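Search this site Enter keywords Go

4 min read

Ellside Home Composting Trial: progress report, November

The grant agreement asks for a report at the halfway point, and by our own generous reading of the word "halfway" we have reached it. The Zanix Fund gave us money to find out whether households in Ellside would compost their kitchen scraps if somebody gave them the kit and a short leaflet. The short answer is that they will, but they won't read the leaflet.

Sign-ups

We planned for 70 households and we have 70 households. Getting there took longer than the schedule allowed, mostly on account of Orkville Road, where the first letter was taken for a water bill and treated accordingly. A second letter in a different envelope did much better. We have noted this for next time under "envelopes."

What people put in

The leaflet lists what can be composted. It does not list tea towels, a quantity of birthday candles or an entire cooked ham, and we have now added a page. Most of the material has been what you would hope for: peelings, coffee grounds, eggshells, and the salad everybody buys and then watches decline. Smell complaints came in steadily through the summer and stopped when the weather turned, which we would like to claim as an achievement.

Fruit flies remain. We have tried three remedies from the internet and one from a participant's grandmother. The grandmother is ahead.

Money

Of the first payment of $3,000, we have spent $2,000. The largest item was the kits, followed by printing, followed by printing again after the ham. Delivery came in under budget because the Wihongi garden center let us use its truck, on the understanding that we would bring it back clean. We are still discussing what that meant.

The remainder will cover the winter workshops and a replacement for the thermometer, which went into a heap in the spring and has presumably been reading it ever since.
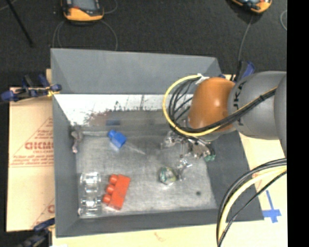
The workshops are the part of the plan we are least sure about. Four are booked at the library, all at 6:30 p.m., when most of Ellside is eating dinner and producing the very scraps we want to talk about. We asked for a later slot and were told that the chess club has it and has had it for a long time. If turnout is poor we would like permission to move the last two to the school gym, where the heating is worse but the parking is excellent.

Changes we are asking for

First, a one-month extension on the final report, so that the spring heaps can be opened and looked at before we describe them. Second, approval to drop the participant newsletter. It went out once and received a single reply, asking to be taken off the list.

The survey forms go out after the holidays. We have chosen the envelopes with care.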